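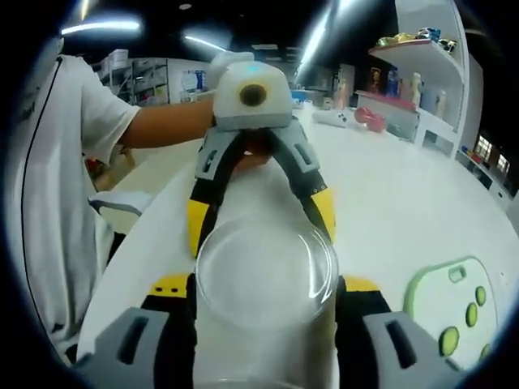 Angus Tapsell wrote back after the last edition to say that he had followed our section on glassware to the letter and still ended up with a ring on his Jonside table, and could we please mention coasters before step 9 next time. Fair enough. Coasters are now step 1.

4.2 Setting out and clearing glasses

Applies to the Grewal table in gloss white. Owners of the matte top may skip the cautions and feel smug.

1. Put down coasters.

2. Wipe the top with a soft folded cloth, dampened with plain water. Keep the cloth within reach, as you'll want it again sooner than you think.

3. Check each glass against the light. Clear glass on a white top always looks a bit cloudy, so hold it up to a window before you accuse the dishwasher.

4. Carry glasses by the lower half. The rim is for drinking from.

5. Set each glass down upright, at least 30 mm in from the edge. Lower it straight. Sliding it into position makes a noise you will remember.

6. Fill to no more than 300 mL. The 500 mL tumblers hold more, and so, eventually, will your carpet.

Note: The top is rated for everyday tableware. It is not rated for your brother-in-law leaning on it to make a point.

CAUTION: Do not stack glasses more than 3 high. If two have jammed together, stand the lower one in warm water, fill the upper one with cold, and wait. Twisting harder is how people meet the staff at emergency.

7. To clear, take the glasses off first, then the coasters, then wipe again.

For marks that survive step 7, see 4.3, Rings and Regret.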